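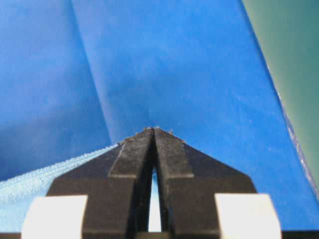 House rules for a folding arm

Tips for small workshops and home users who let a robot arm handle cloths and towels

We wrote the first version of these rules in April, when the arm at Waddale had only a short sheet of paper beside it. The sheet said "be careful", and everybody was careful in a different way. The rules below are the ones we use now. They do not replace the manual of your machine. If the manual is stricter, follow the manual.

Before you switch on

Look at the fingertips. Lint collects exactly where the two fingers meet, and it does so faster with fluffy towels than with flat cloth. Wipe the tips with a dry brush, with the power off. Do not blow on them, the fibers go into the joint.

Spread the base cloth and pull it flat with both hands. A crease in the base cloth is easily taken for the edge of a towel, and then the fingers pinch the wrong fabric. We use a dark base under pale cloths. White on white gave us much trouble in the first weeks.

Remove from the table all things which are not part of the job. Cups, phones, pens and also the scissors.

Check the stop button by pressing it, every time. Looking at it is not a check.

Speed and force

For cloth we keep the arm at 200 mm per second or lower. At Voltberg they allow more, but their arm stands behind a fence and ours does not.

Set the grip to the lowest force that holds the fabric. To find it, begin low and go up by one step until the cloth does not slip. Write the number on the card, together with the kind of fabric. Terry, microfiber and cotton each need their own line on the card.

Let the arm come down to the cloth with the fingers open, and close them only when the arm stands still. 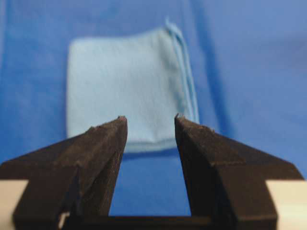
Han wrote to us that the rule about closing at standstill costs too much time, and that in their laundry room they close the fingers during the last bit of the way down. The arm there is lighter than ours, and they replaced the base cloth two times before summer. We have kept our rule.

Hands and people

Keep 2 steps of distance while the arm moves. If a cloth falls, let it lie until the program has ended or you have pressed stop.

One person is in charge of the button. When this person goes to the door or to the phone, the arm is stopped first.

Long sleeves are rolled up, and scarves and necklaces come off. This applies to visitors too.

After the work

Drive the arm to its parking position, then switch off. Do not leave a cloth hanging in the fingers overnight, it gets a mark which needs ironing.

Shake out the base cloth outdoors. We wash it without softener. With softener the towels began to slide on it.

In the logbook write the hours, the fabric, and every stop that was not planned, also the small ones. The Fotau template has a column for this and you can copy it by hand on squared paper.

Last changed: November 12, 2024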